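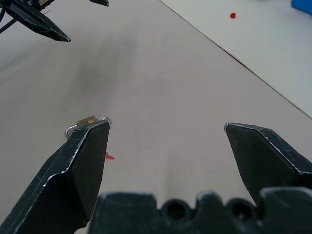
Scuffed edges over a pale tabletop.

Mevell streaming box review: five weeks of palace intrigue

I watch a lot of long-running costume dramas. Curses, secret twins, a king who gets replaced by his double and only the horse notices – I'm there every night with a bowl of popcorn. So I'm picky about what I watch them on, and my old Dulska box had gotten so slow that I could make tea between pressing play and hearing the theme song.

The Mevell is small and light and it sets up fast. You plug it in, type your Wi-Fi password with the arrow keys (why is this still how we do it?), and it asks which services you pay for. I only have Quezada and one free channel app, so that part was over quickly. It did want to install a bunch of games. I said no and it asked again the next evening, and then it gave up.

What I really bought it for is the episode tracker. I'm in the middle of Zaldale, which has 300 episodes and a habit of killing people off and bringing them back with a different actor. On the Dulska I'd lose my place constantly. The Mevell remembers exactly where I stopped, even if I fell asleep and it rolled on through two more. There's a little prompt that asks if you want to go back to the last episode you touched the remote in, and I love it so much! I used it four nights out of seven the first week.

The skip button jumps 30 seconds at a time. Perfect for the bit where everybody at court turns to look at everybody else while the drums go. Two presses and the queen has finished being shocked. My one complaint is that the jump back is the same length, and I'd like it shorter for when I miss a line. You can't change it in the settings, I looked everywhere.

Subtitles are good. You can make them huge, put a dark band behind them, and move them up so they don't sit on top of the song lyrics. The setting sticks from one app to the next, too. On Quezada they did drift out of step during the coronation episodes, and I had to back out and go in again to fix it. It happened three times in April and hasn't happened since, so maybe that was Quezada's problem and the box gets off the hook.

Search is the weak spot. The box says it covers 2,000 shows, and I'm sure it does, but type in half a title and you get cooking programs. Voice search couldn't handle Zaldale at all. It heard "salad ale." I pinned the show to the home row in the end and stopped searching.

The remote is okay. Nice soft buttons, no backlight, and the mute is right beside the power, so I have turned off a sword fight at the worst possible second more than once. It takes two AAA batteries, which came in the box.

Picture looks great to me on a fairly old TV. The night battles were just mud before and now I can tell who's stabbing who – although half of them are wearing the same fake beard, so there are limits.

Would I buy it again? Yep. If you mostly watch movies, your old box is probably fine. If you have a serial on the go and you doze off on the couch, get this one. I'm giving it four stars out of 5, with the missing one for search. I'm on episode 212 and the wrong prince is still on the throne.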